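Bead & Findings Swap by Mail – FAQ

Last updated in May. Read this before emailing, most of it is here.

What is the swap?
You send in beads and findings you don't use any more, you get back the same weight of somebody else's. Run from Busomden by Nouhaila Amrani, evenings mostly, so replies can be slow.

Who can join?
Anyone 18 or up with a mailing address in the US or Canada. We had 71 people last round. No shop accounts please – hobby stashes only.

What does it cost?
6 dollars per round plus your own postage to us. The 6 covers return mail and bags. Over 100 grams, add 2 dollars. If you're way over, write first.

What can I send?
Glass, stone, wood, metal, good acrylic. Clasps, jump rings, ear wires, crimps, headpins. Full strands fine, half strands fine. Odd buttons fine if they have a shank.

What can't I send?
Anything sticky, chipped or flaking. Broken jewelry you haven't taken apart. Plated pieces gone green. Bone or ivory of any kind, even old. Loose glitter. Please, no loose glitter.

How do I pack it?
Small zip bags, one type per bag, size and material written on the bag. Don't know the material? Write "unknown". Seed beads need two bags, one inside the other. Tape the outer one.

Can I send it in a divided box?
Yes but check it first. Partitions that don't reach the lid let small beads creep over into the next cell, and then we get soup. Bag anything under 4mm even if it's going in a compartment. Tape the latches.

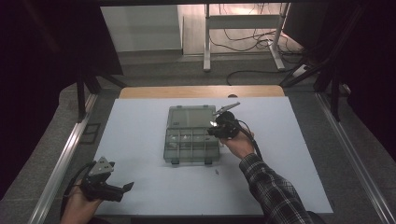

Boxes do come back to you but only if your name is on the bottom. A strip of masking tape is fine. Unnamed ones go to the next person who asks.

Do I get to choose?
Sort of. The form has a line for colors and one for "never again". We try. Nouhaila sorts by hand and the Meton round was mostly brown, sorry about that.

What are the round names?
Just names. Meton was the last one, Grinex is the current one, Pîrvu comes after. Put the round name on your envelope or it sits in the wrong pile.

When will mine come back?
Usually four weeks after the round closes. Tracking gets emailed, check your spam folder.

My package got lost. Now what?
Send us the tracking number. If it went missing on the way back to you we refund the fee and make up a bag from the spares. If it never reached us we can only refund teh fee.

Can I swap tools too?
Not right now. Pliers are heavy and they poke thru the mailers. Maybe in Pîrvu.

Can I drop off in person?
Yes, after 5 pm, email for the address. Ring twice – the bell sticks.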